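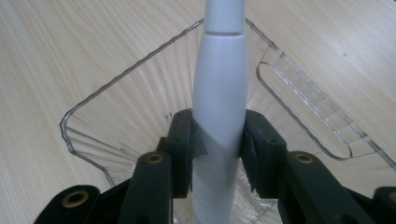
The Joy of the Mended Thing

Mamta Mishra keeps her tape in a bread bin. Lift the lid and out it all comes – cloth tape, paper tape, stretchy silicone tape, a fat roll of something silver that her father bought before she was born – and she can tell you what every one of them is good for and, with even more relish, what it will ruin.

I went to see her in December, on a wet afternoon, because I had broken the handle of my favorite umbrella and a friend had told me she was the person to ask. I stayed until it was dark. By the time I left I had a working umbrella, a borrowed roll of gray tape and a whole new way of looking at the junk drawer.

Her repair evenings go by the name Wolo, and they happen in the back half of an old shoe store she shares with a frame maker. There are 12 stools, one long bench and a kettle that has been fixed so many times that very little of it is the original kettle. People bring lamps, flashlights, toy trains, the lids of things. Tape is where she starts beginners, and she is wonderfully strict about it.

"Everyone goes straight around," she told me, winding a strip onto a broom handle. "Round and round in the same spot, and you get a lump. Go on a slant! Let it climb."

A slanted wrap spreads itself along the object, each turn covering part of the last, and it follows a curve much more willingly than a flat band does. Anything that swells in the middle or narrows toward one end will pucker a straight strip almost at once. On a slant you can steer, a little looser here, a little tighter there, and the stripe that results is (I think) lovely to look at. With a see-through tape you even get two shades for the price of one, darker where the layers meet.

Clean the surface first. Rubbing alcohol on a scrap of T-shirt is plenty. Cut the end of the tape round so there is no corner to lift, pull gently, and press each turn down with your thumb as you go. Then leave it alone overnight, which I found by far the hardest part.

Finlay Rutherford, on the next stool, was wrapping the grip of a garden trowel for the third time that evening and seemed perfectly happy about it. He peeled, he sighed, he started over. His second attempt had looked fine to me, but Mamta had run a fingernail along the edge and found a bubble.

My umbrella has been out in two storms now. The tape has gone a bit fuzzy near the button, and I have plans for the potato peeler next.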